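Let the market hall stay where it is

I have been going to public meetings in Farlow for longer than I care to admit, and I can usually tell by the second cup of tea which way the wind is blowing. Last Tuesday it was blowing towards the ring road. The council would like to move our covered market out to the Nemetti site, and it would like us all to be pleased about it.
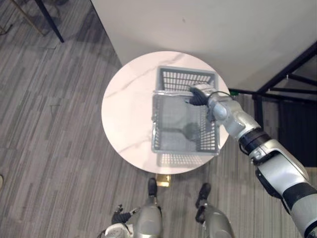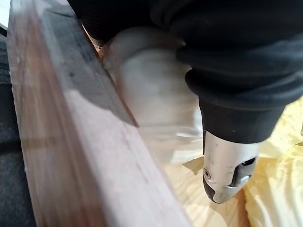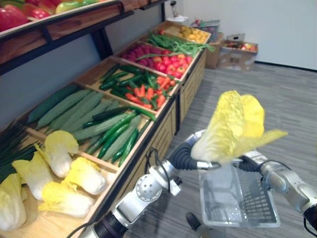 I do want to be fair, as the councillors who spoke were polite and had plainly done their homework. There would be 9 new bus stops, they said, and parking enough for everybody. But a bus stop is only as good as the bus that calls at it, and anyone who has waited for the Saxena Road service in the rain will know why there was some muttering at the back (a little of it mine, I'm afraid).

What bothers me more is how the question was put. The petition to keep the market in the square gathered 2830 names, in a town where 4000 people voted at the last local election. The council's own survey had 1410 replies, and it never asked whether we wanted to move at all – only which colour of signs we preferred and whether we'd like a café. I like a café as much as the next person, but I would have liked to be asked the other thing first.

So my plea is a simple one. Put it to a proper town poll before anybody signs with Plillard, and print the costs of both plans side by side, in type large enough for those of us who have mislaid our glasses. If the town votes for the ring road I shall grumble, and then I shall catch the bus out there with my shopping bag like everyone else.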